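The desk riser I put off for two years

September 2022

So the desk saga is finally at a stopping point, and since a few of you asked about it after my May post (the one where I complained about my neck for six paragraphs, sorry), I figured I'd write it up.

Quick background if you're new. I work from a big solid table I bought secondhand from a shop called Hinov that was clearing out its showroom. It's a gorgeous honey-brown thing, all boards, with a finish so shiny you could check your teeth in it. I love it. What I don't love is that it's a table and has no drawers, no shelf, no anything, so whatever I own ends up on top of it in a slow drift toward my elbows.

I wanted a riser. Just a plank on two legs, something to slide the clutter under! I looked at the ready-made ones from Didora and they were lovely and they were 300 dollars, and I closed the tab and made a sandwich. Then I opened the tab again a week later. Still 300 dollars.

What I ended up doing was buying a pale plank from the offcut rack at Yip and a pair of black metal brackets from Clirninov, item number 3236, if anyone wants to hunt them down. I've typed that number into so many search boxes that I know it better than my own phone number. Brackets, plank and screws all together came in comfortably under 200 dollars, even with the extra set of screws I had to buy when I got the wrong length. Twice I stood in the aisle holding a screw up against my thumb like that was a unit of measurement.

Sanding took an evening. I went light on the plank because I didn't want to lose the grain, which is very fine and a bit shy, and then I spent another evening deciding whether to stain it to match the table. I tried some stain on the underside and hated it immediately. Trying to match that honey color was a losing game – it came out orange and sort of sulky next to the real thing. So pale it stayed, and now I like the contrast much more than I would have liked a near miss.

The part I got wrong was the height. I measured for my keyboard and forgot that I also keep a mug there, and my favorite mug is a tall one. It fits if I tilt it. I don't recommend tilting a full mug. I've gone over to a short fat one for desk hours, and the tall one has been retired to weekends.

The other thing is the shine. If you have a glossy tabletop, please put something under whatever you slide around on it. I didn't, for the first few days, and there are now two little scuffs that only I can see and that I look at all the time. These days there's always a cloth in the gap. I'd love to tell you it's folded neatly, but I grab it to wipe the boards, give it one fold and shove it back in. 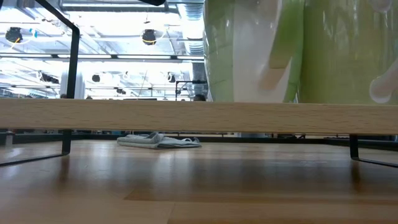

I did think about adding a second plank underneath to make it a proper two-level thing, but then there'd be nowhere for my hands to go, and the whole point was getting some open table back. A friend suggested hooks along the back edge for cables. Maybe! I have a bag of 6 tiny brass hooks left over from the hallway, and they've been waiting for a job.

If you're making one yourself, go for a plank that's a little longer than you think you need. Mine looked enormous in the store and perfectly reasonable once I got it on the table. And put the legs on with the plank upside down on a towel, on the floor. I tried doing it in place the first time, with one hand holding the bracket and the screwdriver in my teeth, and I dropped a screw somewhere I still haven't found.

I still haven't decided whether to oil the top or leave it bare. It feels nice bare, kind of soft, but I give it a month before there's a coffee ring on it. If you've used hard wax oil on a light wood and it didn't go yellow on you, tell me in the comments which one it was, and how many coats you did.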